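**Remote printing through Enodo gateway very slow since update**

**ristness_admin** wrote on 3/16/21:

Hello all. We have one terminal server with 38 users, and they connect by the Enodo gateway from home. After the last update, a print job of two pages needs more than 300 seconds before it comes out. Local printing on the server is fine. I have already reinstalled the universal driver. What should I check next?

**pelican_box** wrote:

Which driver mode do you use? In December we had the same trouble, and PDF mode solved it. The setting is in the Eltent console, under Sessions.

**ristness_admin** wrote:

It is PDF mode already. I also see that pages with graphics are much slower than plain text.

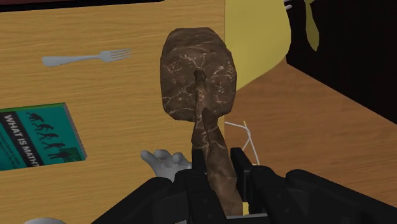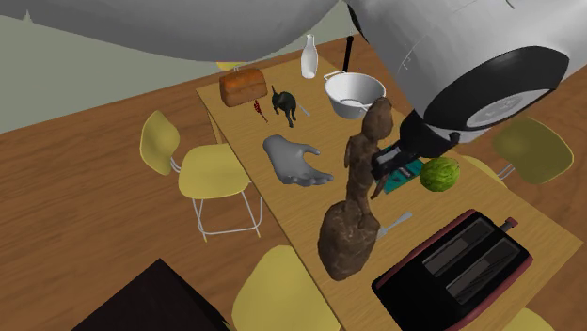 With colour switched off the time is nearly the same, so I don't believe the colour profile is guilty. The spool folder on the client stays empty for a long time, and then the whole job arrives at once.

**ocampo_user7** wrote:

If everything arrives at once, then your gateway is holding the data. Switch off compression for the printer channel. I would not trust PDF mode at all, it is old.

**pelican_box** wrote:

I don't agree. We print invoices with it every day. Compression can be the problem, yes, but please change only one thing at a time, otherwise he will not know what helped.

**ristness_admin** wrote:

I switched off compression for two users and restarted their sessions. Text pages are now quick. Graphics are better, but still slow for the user on a mobile connection. I left PDF mode as it was.

**ocampo_user7** wrote:

Lower the print resolution for that one user. And I still say change the driver.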